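MEDIA RELEASE — 14/01/2018

Wondesthorpe brick wall stays put as Skunico opens its refreshed workroom

G'day from all of us at Skunico! I get to share some news I've been sitting on since August — our workroom at Wondesthorpe is open again, and the brick wall is staying exactly where it is.

We had 33 suggestions from locals about what to do with the place, and a good half of them were some version of "don't you dare plaster over those bricks". I'm with you! I love the mix of pale salmon and terracotta, with the little dark squares dotted through it (there's no pattern I can work out, and I've tried over many a cuppa). 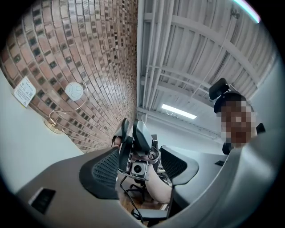 The ceiling has kept its white corrugated metal and white beams too, pipes and all. We did talk about hiding the lot behind panels, but it would have cost us height and, to my eye, a fair bit of character.

Our neighbours at Brokholm helped with the cleaning, and Shukla looked after the new seating. The whole job took five weeks and the room now covers 1,470 square feet, counting the storage nook I keep filling with my own stuff.

Come and have a squiz! Doors are open to the public all this month, entry is free, and there's parking out the back — use the side gate, as the front one sticks.

Media enquiries: Skunico front desk, Wondesthorpe, ext. 647 | © 2018 Skunico | Back to top

Comments

brickie_at_heart: Good call on the wall. Colour like that is hard to match these days.

Jacaranda Jo: Is the side gate wide enough for a pram?

mossy: Rapt you kept the ceiling!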